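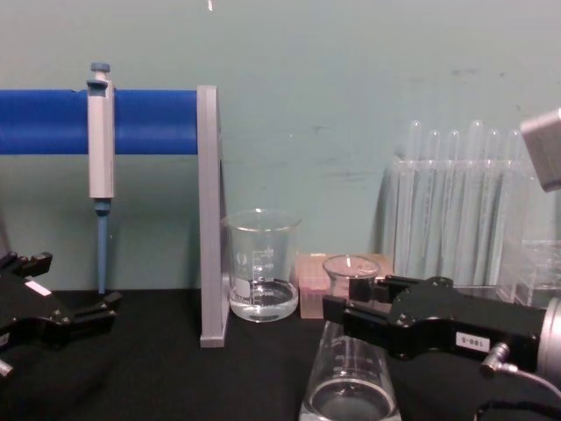 Bench Tips for a Rented Two-Arm Kit

The Tenell bench service puts two robot arms on your worktable for a monthly fee. It is meant for small workshops that do a lot of measuring, pouring and moving of glass: dye rooms, soap makers, pottery glaze benches, school prep rooms. You pay $429 a month plus a $200 setup charge. For that you get the arms, the grippers, the software, a visit from a fitter, and phone help on weekdays.

I took it for my dye workshop in Trarholm starting in February. These are the tips I wish I'd had in the first week, along with what I think of the service.

Before the fitter comes

Clear the whole table, including the shelf over it if you have one. The arms need more space above the glassware than you would guess. My fitter, Tuncay Uysal, moved a paper towel holder and a desk lamp before he opened a single case.

Pick a plain, matte table surface. Mine was white gloss laminate, and the software kept losing the edges of clear beakers against it. A sheet of black matte board fixed most of that.

Check that the table doesn't rock. If you can make a full glass of water ripple by leaning on one corner, shim that leg first.

Have your outlets ready on both sides. The kit comes with one power supply per arm, and the cords are short. Tenell sells a longer cord, but it took nine days to arrive.

Tidying up cables

Leave slack in any cable that runs to a gripper. I tied mine down tight on the first evening because it looked neat, and the arm stopped with a fault as soon as it turned its wrist. Now I run each arm through its longest reach by hand before I put on a tie.

Use hook-and-loop straps. You will be moving them again.

Keep cables out of the spot where you set down wet glass. A loop that lies flat at rest may slide several inches during a job, so watch one complete run before you decide where the wet area goes.

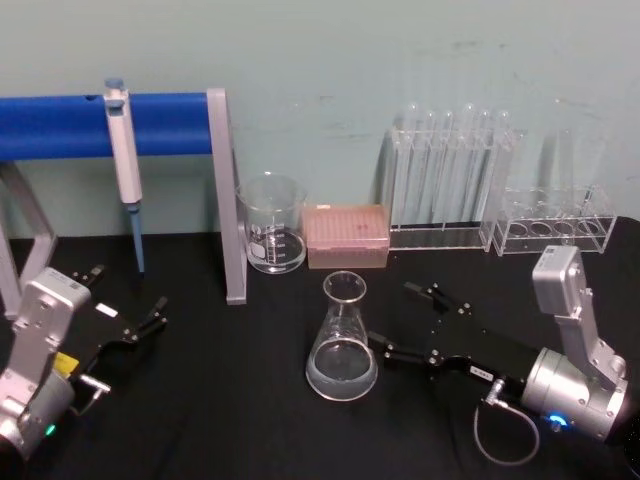
Narayanan Rodrigues

Laying out the glass

Give everything a fixed home. The kit can search for a beaker, but searching is slow, and it will sometimes settle on the wrong one. I drew outlines on the board with a white pencil and taught each position once. After a month I still use the same outlines.

Put tall things at the back and the pieces being moved at the front. Leave a hand's width between neighbors wherever a gripper has to come in from the side. For a piece picked up from above you can go closer.

Turn all pouring spouts the same way before you start. If you rinse and replace a beaker yourself in the middle of a job, put the spout back where it was.

Thin-walled glass is fine if you set the grip force low. The menu for this is on page 13 of the short guide, under "Soft Items," and it should be much nearer the front. Start at the lowest setting and come up one step at a time, with a folded towel under the piece.

Do not mix glass brands within one job. I buy mine from Unnithan, and their small beakers are wider at the rim than the old ones I had in the cupboard. The gripper opened far enough for one kind and bumped the other.

Moving flasks with liquid in them

Teach the lift with water first, and use the same amount you plan to use on the real job. A flask taught empty will swing differently once it has weight in the bottom. I lift Erlenmeyer flasks by the neck and keep the travel low, and I set the speed to slow for the first and last inch.

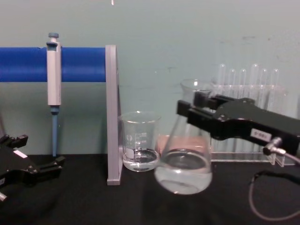 Dye stock stains everything, so I care more about a level carry than a fast one. My rule is to raise the flask only enough to clear the table. With both fingers around the neck and the base just off the black top, there isn't far to fall, and I can see the liquid low in the cone while it moves. The other gripper can stay open and out of the way for this. The software will offer to use both arms for any lift, and you have to turn that off under each job. Doing it once in the main settings does not stick, at least on the version I have.

Wipe the outside of the neck before teaching a grip. Dye powder on the glass is enough to make it slip.

Stop at half full. The guide allows more, but I had a splash at three-quarters and spent a Sunday scrubbing purple out of the grout behind the sink.

Looking after the grippers

Wipe the fingers with a damp cloth at the end of the day and dry them right away. No bleach, no scouring pads.

Check the screws weekly with the small key that comes in the case. Snug is enough.

Do not peel off the labels. The help line asks for what is printed on them before they will talk about a fault.

If a gripper gets dye in a joint, leave it alone and call. Cleaning is covered under the monthly fee. Damage from taking it apart is not, and the replacement I was quoted was $334.

Park both arms before you turn off the power. If the power goes out on its own, support the glass with one hand before you touch the release.

What I like and what I don't

The fitter's visit is the best part of the service. Tuncay stayed until my first job ran cleanly twice, and he left me a written list of the positions he had taught. The grippers are steady and I have had no breakage with the force set properly.

The software is the weak part. It forgets settings, as I said, and its warnings are vague. "Check item" has meant a dirty beaker, a missing beaker and a beaker that was perfectly fine. Phone help is polite but closes at 4:30, which is when I usually start my evening batches.

I also looked at the Ralener kit. It costs less per month but you set it up yourself, and it came with only one arm at the time I asked. If all you want is to move jars from one tray to another, that may do. I need one arm to hold and one to add, so I stayed with Tenell.

For a workshop that repeats the same measuring job every day, I think the fee is fair. If your jobs change daily, you will spend a lot of time teaching. Ask for the one-month term first. They don't list it on the order form, but they gave it to me when I called.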